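From: the Sterdale cell
To: vudik-users
Date: May 8, 2019
Subject: Re: [vudik-users] grid fitting when the bin is only part full

Thanks for the fast answer on this one, and sorry mine is so long. I've cut your mail down to the parts I'm replying to.

> We had the same trouble at Wasturham when we moved off foam trays. The
> stock grid fitter wants to see four clean corners on every cell, and it
> gives up if a row is covered by an arm. Are you fitting the grid on every
> frame, or once at the start?

Every frame! Which I now think is most of my problem. I had it in my head that the bin might get nudged when the gripper goes in, so I left the fitter running the whole time, and it spends half its life trying to explain a robot wrist as a divider. When both arms are parked it's lovely, the lines drop right on top of the real walls and stay there. Then the right arm comes over the near rows and the whole grid slides sideways by one cell. The planner believes it, of course, and off we go to pick from a cell that has nothing in it.

> Also, what is your background like? Blue on blue is going to hurt you if
> you're still using the color mask from the Herrera branch.

Guilty. Blue bin, blue table. I did know it was a bit silly when I set it up (the sheet was what we had, and it doesn't throw much glare except along the front edge, where it curves down and goes almost white). The color mask finds the bin, then it finds the table, then it decides they're one enormous bin. I've switched to edges only for the outer rim and that's a lot better. The rim is raised and has rounded corners, so you get a nice strong line, just don't ask it for a sharp corner point.

Since you asked what the head camera gets to work with, it's views like the one below. I picked one with the right arm over the near part of the bin, as that's the case that breaks.

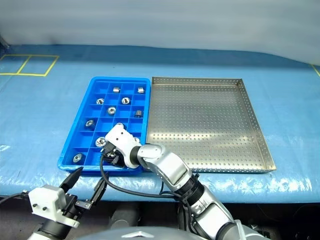 *Head camera, bin and perforated tray, right arm over the near rows.*

Look at what's left for the fitter once the white housing and the gripper are in there. The far rows are fine. The near right cells are pretty much gone, and there are parts poking out from behind the housing that the detector sometimes calls one part and sometimes two. I had been blaming the detector for that, and I owe it an apology.

> How are you handling the part pose? Ours were all standing up, so we
> cheated and used a circle detector.

I tried the circle detector too and it was great for one afternoon. The trouble is that ours don't all stand up. You can see one on its side in the far row, and on that one there's no ring to find, only a shiny curved surface. A couple of the others are leaning. And then the tray, oh boy, the tray. The perforated base is nothing but rows of little circles, so the detector came back with 3,483 hits on one frame, nearly all of them holes. I laughed, then I masked out the tray.

What I'm running now goes like this:

1. Park both arms, fit the grid once, and save it as the reference.
2. Before each pick, use the joint angles to draw the arms into the image as a mask, padded by 10 pixels.
3. Throw away any edge that falls under the mask and match the rest to the reference. If the match is bad, park and refit.
4. For each cell that's visible, ask a tiny classifier for one of four answers: empty, upright, lying down, can't tell.
5. Plan only from cells that came back upright or lying down, and leave the can't-tells for the next time the arms are out of the way.

Step 4 is the one I'd push on anybody. I used to have just full and empty, and every hidden cell got forced into one or the other. Adding "can't tell" took maybe an hour and got rid of more bad picks than the whole week I'd spent tuning thresholds. The training set is 2,636 cell crops, which I labeled by hand with the radio on. It's small, but the crops all look so alike that I don't think more would do much until I change the lighting.

One gotcha if you copy this. The arm mask has to include the cables. Mine didn't at first, because the model we load only has the rigid links, and the black cable off the right gripper hangs in a big loop past the near rim. To the edge finder that's a beautiful long dark curve, and it kept getting matched to the front of the bin. I've hacked in a fat blob that hangs below the gripper and follows it around. It's ugly and it throws away some good rim, but the fit stopped jumping. If someone has a nicer way to guess where a slack cable goes, please, please tell me.

> Last thing, are you planning both arms together or taking turns?

Taking turns, sort of. The planner in Vudik treats the other arm as a fixed obstacle, so whichever one is waiting gets frozen where it is. The left one tends to wait down low in front of the near left corner of the bin, gripper open. It's a handy spot for a fast start, but it's close enough to the near rim that the right arm's planner gets nervous about the corner cell and takes the long way around. I've got a second waiting pose farther out that fixes the detour and costs a little time on every swap. I haven't decided which one I like.

I did try planning both together, with the sample cap at 1,000, and it kept timing out before it found anything. Raising the cap got me paths, but they were the kind where an elbow swings out to say hello to the backdrop for no reason. If your branch has the smoother turned on for two-arm plans I'd love to know which settings you use, because mine seems to smooth each arm alone and then check them together at the end, and it fails that check a lot.

I'll put the mask code up on the Sterdale branch once I've pulled out the hard-coded paths. The config file is a mess as well, so if you grab it before then, watch the units on the padding value, it says meters in the comment and it is very much pixels.

Oh, and does anyone have the refit threshold as a live parameter? I'm still restarting the node each time I change it and it's driving me nuts.

Cheers from Sterdale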